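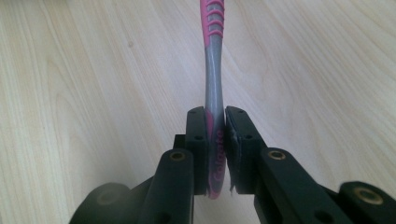 Hand packers moved to gripper work, what changes for pay and hours?

Posted in Work and Jobs > Packing and Warehouse
Ayantu Gebru

I pack personal care kits at Tamum, the Katcombe site. It's the small stuff: toothbrush, comb, razor, soap, all into a pouch. There are 64 of us on days. In April they told us the kit line is going to be automated in stages, and that until then part of the day shift will work with hand-held grippers at the tables. You squeeze the handle, the two fingers close, and you pick up the toothbrush and put it down where it goes, over and over. The recordings are used to train the arms that go on the line later.

I did my first full shift of it on Wednesday. It is slower than packing by hand, a lot slower. My rate sheet still says 1,000 pieces a shift and I got to 304. The lead said not to worry about it but would not put that in writing. My bonus is tied to the rate.

What I want to know:
Does the rate still count if they change the tool you work with?
Is anyone else's wrist sore from the squeezing?
And what happened to people at other places once the arms were running? We have been told "no layoffs planned" and that's all.

3 replies

Mebrat Tilahun
I was at Sultholm when they did the same thing with bottles and tubes. On the rate, ask for the gripper hours to be logged under a separate job code. We had one called "handling trial" and it paid your average from the weeks before, bonus included. Without a separate code the system sees you as a packer having a bad day, and it will keep seeing that every day you are on it. Do it by email so there is a date on it. If you have already worked shifts under the packing code, list them and ask for them to be moved over. Mine were fixed in the next pay period.

For the wrist, change hands if your gripper allows it, and ask to be rotated. We did 2 hours on and then went back to hand packing or labels until after lunch. Report the soreness now, even if it's minor. It goes in the book and then it's on record. Also look at the pads on the fingers. When the lining starts to peel you squeeze harder without noticing, to keep thin handles from turning. Turn it in and get new pads put on. At our place you had to ask, there was no schedule for it.

As for jobs, they kept their word on layoffs but they stopped replacing people who left. The night shift went first, and those people were offered days or another building. Those of us who stayed mostly refill trays, clear jams and pull bad kits. It's easier on the back and more boring. The bonus was dropped and the hourly went up some, which worked out even for me and worse for the fast packers. Ask about that part early. By the time we asked, it was already decided.

Tariq Hayat
same at rungrueang, they said no layoffs and my cousin got moved to a site an hour away. get everything in writing

Selamawit Beyene
I lead a table on a line like this, at a different company. Your lead probably can't change the rate sheet. Ours comes from planning, and I can only add a note. So go to HR or whoever signs off payroll, and copy your lead so it doesn't look like you went around them.

I would disagree a little with Mebrat on switching hands. Some of our people were told to stay with one hand for a whole batch of recordings, so check before you do it. The rotation is the better thing to ask for.

One more question to put to them is who gets trained on the arms. We had a short list for operator training and it was filled by the people who asked first. It pays a grade higher. If you want it, say so this month.

Ayantu Gebru
Thank you. I emailed HR and asked for a separate code, and I put in the 304 shift by name. Abrehet Ejigu from my table is sending the same thing. No answer on operator training yet but my name is down.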